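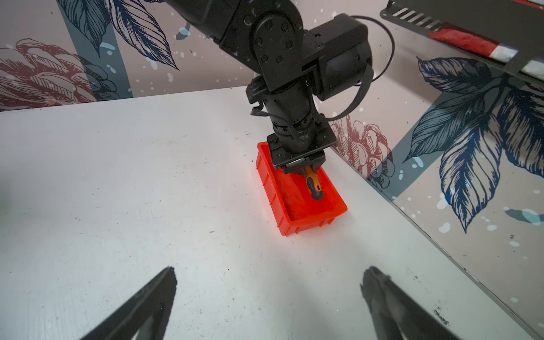
Skarnex opens orders for two-arm bench kit

Small-parts kit ships with wrist cameras and a recording licence; first units due in September

Skarnex has begun taking orders for the Ulloa, a bench-top kit of two small robot arms sold to workshops, colleges and repair firms that want to train a machine on hand tasks. The kit comes with both arms, parallel grippers, a camera for each wrist, a control box and the software needed to record and replay a task. Deliveries start in September.

The arms are taught by demonstration. An operator drives them through a job by hand controllers, the software stores the joint positions alongside the video, and a model is then trained on the stored runs. Skarnex recommends 100 runs for a single pick-and-place task with one object and one container, and 1000 where the object, the container and their positions all change from run to run.

Each arm has seven powered axes including the gripper. The fingers are tapered and can be swapped with a hex key. The makers quote a cycle limit for the finger pads but not yet for the wrist bearings, which are still on test.

The demonstration task used by the company is a plain one. A screwdriver and a small open bin are set out on a bench, and the tool has to end up inside the bin. Long, thin objects with a heavy handle tend to swing when gripped away from their balance point, and the control software has a setting that lowers wrist speed once the gripper reports a load. 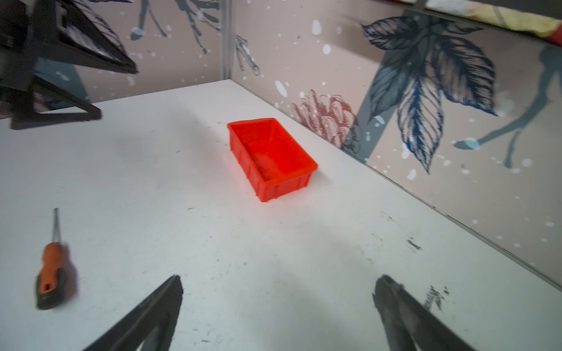
Words: Delia Acuña | Automation desk

The cameras are the part that has changed most from the trial version. Earlier kits had a single overhead unit, and trial users said the arms hid the object during the last part of the reach. Moving the view to the wrist keeps the fingers and the work together in the picture. It also brings motion blur when the arm moves quickly, and the company advises buyers to leave blurred runs in the training set unless the object cannot be made out at all.

"People clear the bench, paint it white and put up grey boards," said Renato Gaete, product manager at Skarnex. "Then they move the arms to another room and the success rate drops. We tell them to record against a busy background from the first day."

The manual takes the same line. It suggests patterned panels behind the bench, changed at intervals, and says that scuffs and marks on the work surface can be left alone.

Wetiton, a tool-hire firm at Pandstead, has had a trial kit since the spring and uses it to sort returned hand tools into bins for cleaning. Soledad Salinas, who runs the returns bench, said setting up took a morning and recording took far longer. "A run where you fumble the pick-up is still a run, if you recover it. We threw ours away at first and had to do them again."

Her main complaint was cabling. The lead on the outer side of the wrist joint needs enough slack for a full turn, and on the trial kit it caught on the mount twice. Skarnex says the production arms have a longer lead and an extra clip – trial users can ask for both parts free of charge.

The software runs on Linux only. Recordings are saved in an open format and can be trained on the buyer's own machine or, for a monthly fee, on the company's servers. The licence covers one kit and any number of operators. Clamps are supplied; the bench, bins and panels are not.

Release 103 of the control software, which adds a pause button to the hand controllers, will be installed on all units before dispatch. Owners of trial kits can download it from their account page.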